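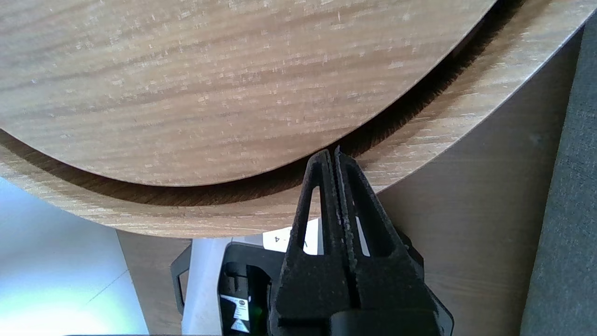 About Dratell

Dratell audits consent records and third-party scripts for organisations that run public websites. Clients are mostly councils, libraries, publishers and regional health services. The office is in Culley. Audits are carried out remotely unless the client's staging environment can only be reached on site.

The company monitors 460 websites under contract. Each is crawled with Gernia, our in-house scanner, which records every cookie, local storage key and outbound request before and after a consent choice is made. Results are compared with the site's published cookie notice, and differences are reported by page template.

How an audit is run

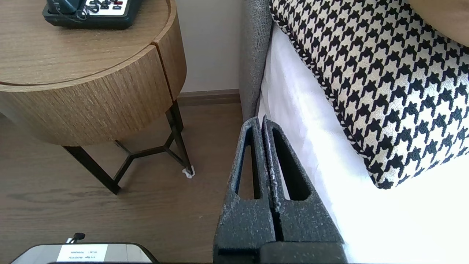

By Simão Prata, Technical Lead

A standard audit makes three passes: no choice recorded, all categories declined, all categories accepted. Each pass starts from a clean browser profile. Scripts that load other scripts are traced to the tag that called them, so that the finding goes to whoever maintains the tag manager.

Cookies are classified by observed behaviour and by the vendor's documentation. Where the two disagree, the report lists both and the item stays unclassified until the client responds. Embedded video and mapping widgets are tested separately, as they often set identifiers only after a click.

Raw crawl data is kept for 30 days and then deleted. Reports are kept for the term of the contract. Gernia does not submit forms or log in to accounts unless test credentials have been supplied in writing.

Consent records
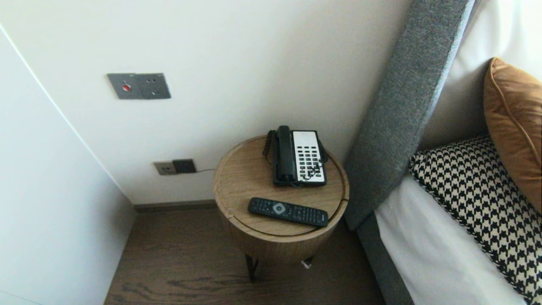 2 min read

Tavares is our consent log service. It stores the choice made, the version of the notice displayed, a timestamp and a random record key. Full IP addresses are discarded at the point of collection. Clients can export their log as CSV or JSON at any time, and the schema is included in the export.

Changes to a cookie notice create a new version number. Earlier versions remain readable, including their banner text and category labels. Version 2 of the export schema was introduced in April; version 1 files can still be imported.

People
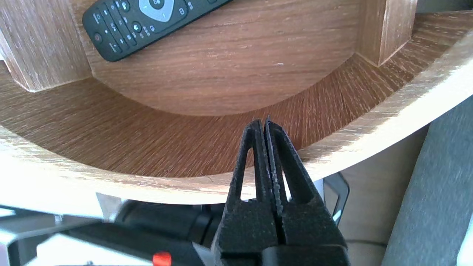 Curved shelf, light oak tone

Orsolya Nyitrai, Director
Simão Prata, Technical Lead
Olga Marinho, Audit Reporting
Tamer Atallah, Client Support and Privacy Enquiries

Support is staffed until 5 pm. Requests for access to or correction of personal information go to Tamer Atallah and are logged on receipt.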